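Section 4. Planning and Ordering Equipment for a Gripper Station

4.1 Before you start

Complete this section before any purchase request is submitted. It covers one bench station with one gripper tool. For a second station, repeat steps 1 through 8 on a new planning sheet. Do not combine stations on one sheet; the spare parts lines will not add up correctly.

You will need the bench drawing, the current Rodelico price list and the cost code for your area.

4.2 Planning steps

1. Measure the clear work surface. Enter length and depth on line 1 of the planning sheet. Measure the usable area only -- clamps, rails and monitor stands are subtracted.

2. List every part the gripper must pick up. Record the widest dimension of each.

3. Select the finger set. The widest part on the list must fit between the open fingers with clearance on both sides. If it does not, order the wide set now. Changing sets later means a second order and a second setup charge.

4. List all small devices that will share the surface, such as sensor boxes and junction boxes. For each one, note whether it has mounting tabs and on which side the cable leaves.

5. Mark a position for each device at the far side of the work area, away from the finger travel.

Note: Allow for the cable as well as the box. A cable with a molded strain relief needs room to bend past the end of the boot, and a slack loop can take up more surface than the device it serves. 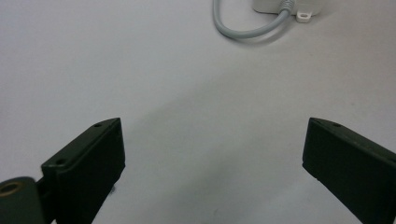
Equipment Planning Group, Bristside

Both fingers are open with nothing between them, and the white box and its looped cable sit well clear at the far side of the table. Use a similar separation when marking positions in step 5.

6. Enter the base price. The Atisetti bench package is budgeted at $3,210 per station. This covers the tool, one finger set and the mounting plate. It does not cover the tabletop, cabling or fasteners.

7. Enter the spares allowance of $763. Fingers are wear parts. Check edges and tips at each inspection and charge replacements to this line.

8. Send the completed sheet to Siriporn Sombatkul for review. Unsigned sheets are returned without a number.

4.3 Cautions

CAUTION: Do not order finger sets from mixed suppliers. Hole spacing differs between the Atisetti and Siriwan patterns, and the parts are not interchangeable.

CAUTION: Do not drill the tabletop until the package has been delivered and checked against the drawing.

4.4 Lead time and budget year

Allow eight weeks from approval to delivery. Requests intended for the April installation period must be approved before the order window closes. Late requests move to the next budget year and must be repriced -- the old sheet number is not carried over.

Section revised December 25, 2023. Replaces all earlier copies of Section 4.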